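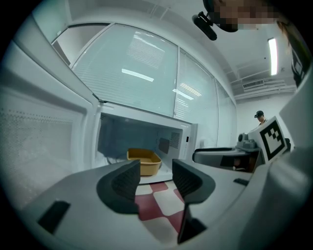
Room with a microwave, Clarnville office.

Chilled Water Plant Operator, Clarnville

Zulier runs the district cooling network on the east side of Clarnville. We have one opening for a shift operator at the Marchal Street plant, starting in May.

You will log readings on the chillers and cooling towers, take water samples, and answer calls from the 417 buildings on the loop. Two years with centrifugal chillers is required. A state refrigeration license is a plus.

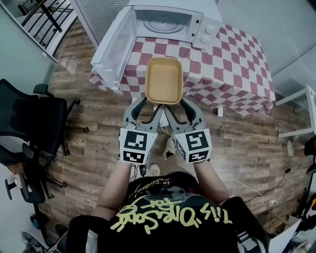
Shifts are 12 hours, with a paid meal break. Operators eat on site, and there is a microwave and a table for heating up whatever you bring. Boots are covered up to $300 a year. Night shift adds $100 a week.

Send a resume and two references to Hanneke Vanhove, plant manager. Interviews are held at the Odell Road office.

Posted in: Jobs > Operations & Maintenance

Comments

Hugo Collet: Is the license paid for if I get it after hire?

Hanneke Vanhove: Yes, exam fee included, once you pass 1,000 hours.

Marcelle Vasseur: Applied last week. Do nights rotate?

Hanneke Vanhove: Every four weeks.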